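Teaching the arm by remote control, from the simulator. A thread 🧵

1/ Since last July I am working on a small project we call Granel. The idea is simple: a person drives the arm with a hand controller, we save everything, and later the policy tries to copy the person.
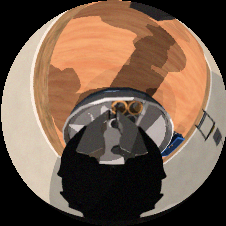 2/ We now have 3743 demonstrations. The goal was 4000 before the end of the month, so I still have some evenings with the controller in my hand.

3/ One demonstration is one try at the task, from the start pose until the operator presses "done". If I make a mistake in the middle and correct it, I keep the recording. For a long time I deleted these, and I regret it. The corrections are what the policy needs when it drifts.

4/ The controller software is called Brato. We wrote it ourselves and it has one bad habit: if the network is slow, it puts the commands in a queue and then plays them all together. The arm jumps. In simulation it costs you one episode. On the real arm I would not like to see it.

5/ My fix is boring. Any command older than 98 ms is thrown away, and the arm holds its last position. The operator feels a small pause in the hand, but after one morning you do not notice it.

6/ We record at 10 Hz. I tried faster and the files became big, and the trained policy was no better in my tests. Maybe for contact tasks the answer is different. I did not check.

7/ Somebody asked why I don't guide the arm by hand, as we do on the real one at Wisari. In the simulator there is nothing to hold! And when you guide a real arm, your own hands are in the wrist camera, so the policy learns from views it will never have later.

8/ A practical thing: drive with the same view that the policy will get. When I used a nice side view, I was reacting to things the wrist camera could not see. The demonstrations looked perfect and the training was a mess.

9/ The converter for the log files is almost ready. I still need to write the part for gripper opening, where two of our older versions use opposite signs. Please do not ask me how long it took to find this.

20 Mar 2023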